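Finger Swap, Part 2: Stock Fingers vs. the Drukau Set

I finally had a free Monday to finish the finger comparison I started in June. Short version: the stock fingers are staying on both arms for now, and the Drukau set goes back in the drawer until I can shim it. The longer version follows, mostly so I don't repeat the work next year.

The setup is the two-arm bench I have described before. Both arms run the Vadovwood controller, firmware unchanged since the last post. Each gripper is a parallel type with tapered fingers, and the stock set is what I used for all of the runs below. The Drukau fingers are slightly longer, with a softer pad, and mount on the same screw pattern. Nimal Bandara lent me the second set, along with a torque driver that I should have bought years ago.

Before any grasping I checked the opening. The controller reports position in encoder counts, and on my units fully open reads 3260. With the stock fingers the left and right arms agree to within 2 counts. With the Drukau fingers the right arm came up short by over 100, which I traced to the finger base touching the housing before the end of travel. Loosening the screws and pushing the finger outward recovered part of that. A thin shim should recover the rest.

I also wanted to know how much of the tray the wrist camera can see with the fingers open. Longer fingers take up more of the view, and my grasp detector wants a clear patch of floor between the tips. 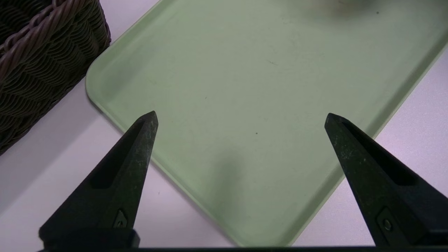
Wrist view, stock fingers, wide open over the green tray.

The tray floor between the tips is clear, and that is all the detector needs. It did find the small dark speck near the middle and proposed it as an object on several passes, at low confidence. I raised the minimum blob area and the proposals stopped. I could clean the tray instead, but it has scratches too, and I would like a threshold that survives an ordinary used tray.

The inner faces are scuffed. This is cosmetic as far as I can tell. I measured grip force with a load cell before and after the last round of tests and the numbers matched within the noise of the cell. The screws in the inset plates are another matter. I had one back out last winter, so they now get checked before every session.

Exposure needed more attention than the fingers did. The wrist camera meters on the whole image, and a pale tabletop next to black fingers and a dark basket gives it a lot to disagree with. Auto exposure hunted whenever the arm moved from the basket to the tray. I locked it at a fixed value and set white balance by hand. The tabletop still comes out with a lilac tint. I have stopped caring about this, as the detector was trained on images with the same tint.

The head camera is there for the coarse plan only. It picks the container, and the wrist camera takes over on approach. 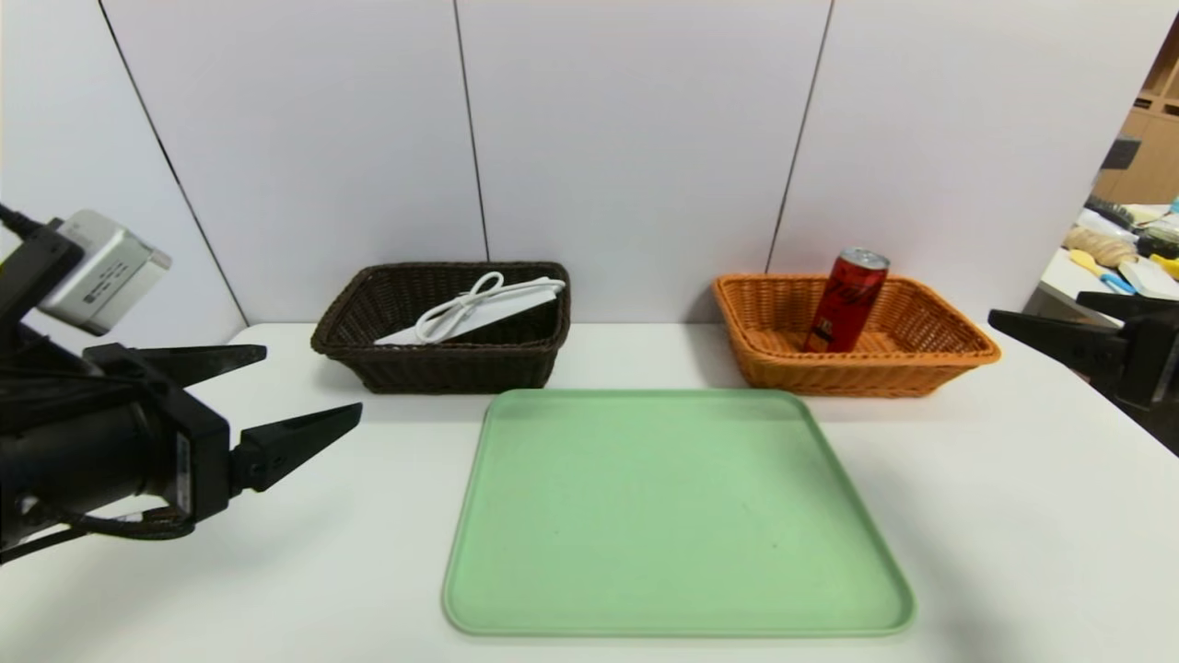 Handoff between the two cameras is where most of my failures come from. The coarse planner gives a point and an approach angle, and if the point is off by a finger width the wrist camera starts its search in the wrong place. Rigid items with a clean outline are easy to hand over. The red can in the orange basket gets a stable point every time, even leaning as it is. The power strip in the dark basket does not, because its cord stands up in loops above it and the planner likes to aim at a loop. A cord grasp can work, but then the strip hangs at whatever angle it prefers and the place step is a guess. I added a rule that rejects any candidate thinner than the finger tip, and the planner now goes for the body of the strip.

The other item on the list was latency. With the Starement driver the wrist stream arrived 300 ms behind the arm state, far too late for closing on anything that rolls. Switching to the Desjardins fork of the same driver and turning off its frame buffer brought it down to where I can ignore it. The fork drops the occasional frame under load. I will take a dropped frame over an old one.

Still to do: cut shims for the right arm, repeat the opening check, and run the Drukau fingers over the same tray with the same locked exposure. I also want to try the softer pads on the can, where the stock fingers need more force than I like. If anyone has a shim thickness that worked on this housing, leave it in the comments and save me an evening with the calipers.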